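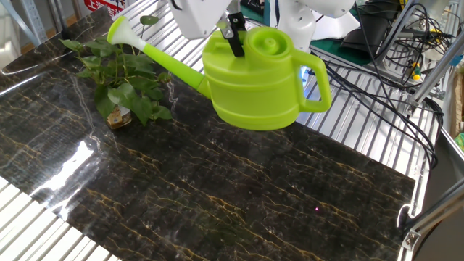

Watering a plant with a robot arm: teaching the pick, the carry and the pour

In this tutorial I explain how to program an arm to take a small watering can, bring it to a potted plant and tilt it. I made the build at Skumeo, the shared workshop in Osow. If you have another arm at home, the steps stay the same and only the names of the menus will change. I use the Plutden editor, version from April.

What you need

- An arm with a parallel gripper, already calibrated
- A light plastic watering can with a long spout
- A plant in a small pot
- A flat sheet or mat that can become wet
- A kitchen scale

Step 1. Protect the table

Our table has slots, and water goes through them to places where you do not want it. Cover the working area with a sheet. Keep all cables and power supplies outside the sheet, on the side away from the plant. Please do this before you bring any water into the room.

Step 2. Weigh the can

Put the can on the scale with the amount of water you want to use. Mine was 206 g. Write this number in the payload field of the tool. I forgot it the first time and the arm stopped with a collision warning as soon as it lifted.

Step 3. Teach the grip

Move the arm by hand until the fingers are on both sides of the handle, then close slowly. Choose a low force at first and increase it little by little. The plastic is thin and it bends more than you expect. Save this position as "grip", and save a second one directly above it as "approach". The arm should always come down in a straight line between these two.
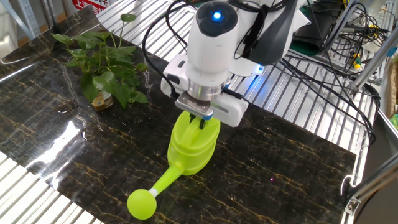 A reader asked in the comments if it would be better to hold the can by its body, as a person does with a cup, so that it cannot swing. I tried it. With my gripper the fingers do not open wide enough for the body, so for me the only places are on the top. If you have longer fingers - Kohlhase sells them in several lengths - it may be a good solution, but you will have to weigh the tool again.

Step 4. Teach the carry

Lift the can to 291 mm above the table and save the point as "carry". From there, move sideways to the plant. Keep the speed low, and do not turn the wrist during this movement. When the can stops too suddenly, the water inside continues to move and comes out from the spout. After the stop I add a wait of 2000 ms, which is enough for the water to become calm.

Step 5. Find the pouring point

Bring the tip of the spout near the leaves, a little above them. Do it with an empty can. Look from the side and also from the front, because from one side only it is easy to think that the tip is over the pot when it is really behind it.
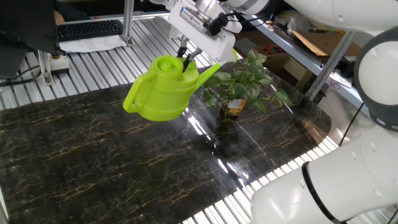
When the position is good, save it as "pour start". Now tilt the wrist in small steps. The important thing is that the tilt must turn around the tip of the spout. If it turns around the gripper, the tip goes down into the leaves. In Plutden you can move the tool center point to the tip: open Tool, then Offset, and enter the distance you measured. My final tilt is 37 degrees. Save it as "pour end".

Step 6. Run it dry, then with water

Run the complete program at low speed with the can empty and one hand near the stop button. If no point touches the plant, fill the can and run it again. Go back to "pour start" before you return to "carry", otherwise the last drops fall on the table.

If the can slips in the grip during the tilt, put a small piece of rubber on each finger and teach the grip position again.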